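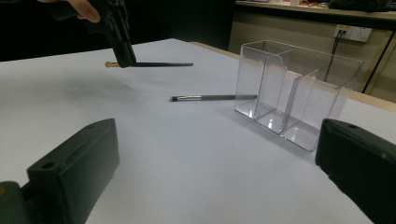

Yvonne Cropper told me last night that I should quit washing my brushes with dish soap, and I've been stewing on it ever since. She says it dries the bristles out. I say it's cheap and it smells like lemons, so there!

Okay, background for the new people. I've been doing my own stage makeup for the Kodthorpe winter show since I was a teenager, and I'm still using brushes from back then (the powder one sheds like a cat, I don't care).

Anyway I caved and tried baby shampoo this morning. Lukewarm water, bristles pointing down, little circles in my palm. It took FOREVER. 10 brushes and my hands looked like raisins by the end.

Judite Vilela swears by laying them flat on a towel overnight with the heads hanging off the edge of the counter. I used to stand mine up in a mug - yes, wet - and that's how I lost my favorite liner brush. The glue let go and the head came off mid-eyebrow, an hour before curtain.

So, flat on a towel it is. Will check them at breakfast.

Also, does anybody have a good trick for getting cream blush out of a sponge? Mine has been pink since November and I've got dress rehearsal coming up. Please don't say dish soap, Yvonne will see it.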